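Kids' Desk > How Work Works > Machines on the Job

Will a Robot Take Over the Break Room?

Grown-ups like to say that robots are coming for the boring jobs. They say it as if it were the weather. I have been hearing it since I was your age, and I have learned to ask a few questions first. Which boring jobs? Who gets to pick? And what does the person who used to do the job do next?

Let's look at one workplace. Kedby is a company that packs drinks and snacks for office break rooms. Its packing hall is in Randeck, next to the railroad tracks. Workers there fill cardboard trays with coffee capsules, tea bags, sugar sticks and little cookies. Each office orders a different mix, so no two trays have to be the same.

That last part matters. A machine that does the same thing over and over is old news. Factories have had those for more than a hundred years. They fill bottles and screw on caps, and they are very good at it. But if you ask one of them to pick up a tea bag and then a capsule and then a cookie, it is stuck. It was built for one move.

What Kedby wants is a robot arm with two fingers that can pick up many kinds of things. The company calls the project Tallia. When I visited in January, the people in charge told me it would "free up" the packers. I wrote that down and put a question mark next to it.

Why is picking things up so hard?

Try this at home. Close your eyes and pick up a paper cup. You didn't crush it, did you? Your skin felt the cup and told your hand when to stop squeezing. You have been practicing since you were a baby.

A robot finger may have no feeling in it at all. It can squeeze too hard and dent the cup, or too softly and drop it. It also has to find the thing first. A shiny lid can confuse a camera, and a round shape can roll away.

So the robot has to be taught. One way is for a person to hold a gripper, which is a pair of robot fingers on a handle, and do the job with it many times while a camera records. A computer then studies the recordings and looks for the pattern. At Kedby, the people holding the gripper are the packers.
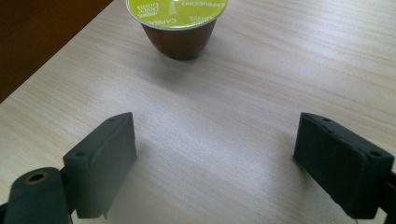 Jintana Kaewsai has packed trays in Randeck for 13 years. Now she spends two hours of each shift teaching. She moves capsules from one spot to another with the gripper, and every move gets saved. On the day I came, her total stood at 1,281.

"With my own hands I would have been finished before you took your coat off," she told me.

I asked if she was teaching the robot to take her job. She thought about it for a while. She said her wrists used to hurt every night, and on teaching days they hurt less. She also said her team had 10 people on it last year and has fewer now. When someone left, the company waited to see if Tallia could fill the spot. So far it can't. The others are packing faster to make up for it.

That is the piece I would like you to remember when you see a video of a clever robot arm. The video shows you the arm. It doesn't show you the schedule on the wall, or who is working through lunch.

Could it turn out well? Sure. A robot could do the parts that hurt people's wrists, and the packers could learn to fix it and get paid more for that. Kedby says this is the plan. I asked to see the plan written down. I am still waiting.

Words to know

Gripper: the part of a robot that grabs things.
Automation: using machines to do work that people used to do.
Shift: the hours a person works in one day.

Comments

peixoto_room4: We read this in class and tried the cup test. Almost everybody squashed theirs a little. Can you use a harder cup?

MarbleFox: My uncle fixes robots and he says they break all the time so there will always be jobs.

Dana's mom: A bit gloomy for kids, I thought, but my daughter asked me a lot of questions about my own job afterward.

junebug11: did they ever show you the plan

Related

Who Drives a Train With No Driver?
The Self-Checkout: Who Is Doing the Work?
How a Bottle Gets Its Cap
Ask a Grown-Up: What Did Your First Job Pay?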